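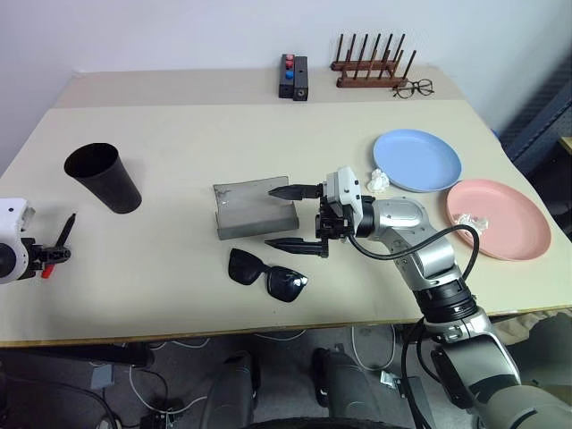

A two-armed table-clearing cell at Kellora's open day in Funddale.

I went to the Kellora open day expecting to be sold something, and for the first half hour I was. There was a talk with slides, there was coffee, and there was a handout called "Working Rules for Shared Tables" that ran to 167 numbered points. I have read a good many of these over the years. Most are written to be shown to an insurer and then put in a drawer, so I spent the rest of the visit trying to find out which of the 167 anybody there worked by.

The building is a former carpet warehouse on the Funddale ring road, 4000 square feet according to the slides, and it felt smaller. We went round in groups of 6, which was sensible, and were walked along a yellow line to look at the cells. Each cell is a table with a pair of robot arms. The household one is what I had come for. The work there is clearing and sorting ordinary things: plates, a cup, a tray, sunglasses, the sort of rubbish that gets left on plates.

Rule 12 in the handout says that "loose items not required for the task shall be removed from the work surface and its borders before power is applied to the arms." Fine. At the far corner of the table a pair of round-lensed glasses was lying at the end of a wooden rack. I asked whether they were part of the job or whether someone would be wanting them to read with later. The guide said she would check. There was also a crumpled white ball, tissue by the look of it, on the table against the blue plate, and I got the same reply about that. If the rule is to mean anything, a visitor ought to be able to tell task items from stray ones without asking. A printed list taped to the wall would do it. The wall behind that table is perfectly bare.

Cables next. The handout gives them a whole page, with good advice on it: keep them clear of the floor where people walk, clip them along the arm, leave only as much slack as the joints need. On the right arm a thick black cable sagged below the wrist, came back up over the links and went down behind, with more hanging past the table edge. Under the table there were white cables in loops. I was told the slack at the wrist is deliberate, so the gripper can turn through its full range. I can believe that of the wrist. I am less ready to believe it of the floor.

I asked about stopping. The page on emergency stops is the best in the document, short and without waffle, and it says that every stop must be reachable by a person standing in the normal place of work. On the strip at the back of the table is a narrow black block with three round buttons on top, two of them reddish and one blue. I couldn't see a label from the line. I asked if the red ones stopped the arms and was told no, those are things for the arms to press, and the real stop is by the operator's chair. I wasn't shown it. Putting red buttons on a robot's table that don't stop the robot strikes me as poor practice even if everyone on the staff knows better. The people most likely to reach for the wrong button are the ones who don't work there, and on an open day the place is full of them.

To be fair to Kellora, some of it impressed me. The table is pale and plain, and dark things show up on it well. The gripper fingers are pointed, and the rule on pointed tooling (no hands within reach unless the arms are powered down) was the one rule our guide quoted from memory. She made a man in our group step back for leaning over the line with his phone. I gave them a mark for that.

The last stop was a room where Thevar, who wrote the rules for Kellora, had a stand. Thevar would like other firms to sign up to them, and Brollell apparently has, for its site up the road. I asked how compliance is checked. Each firm checks itself, 3 times a year, and sends in a form. I asked what happens if the form is bad. So far there hasn't been a bad one.

I would cut the document to the stop page, the page on tooling and half the page on cables, and get somebody from outside to come round unannounced. I said so on the feedback card. They have my email address.

Practical notes for anyone going to the next one: parking is free but fills up early, the talk can be skipped, and you need closed shoes to get past the desk. Ask for the household cell first if your group gets a choice.

Posted 3/5/21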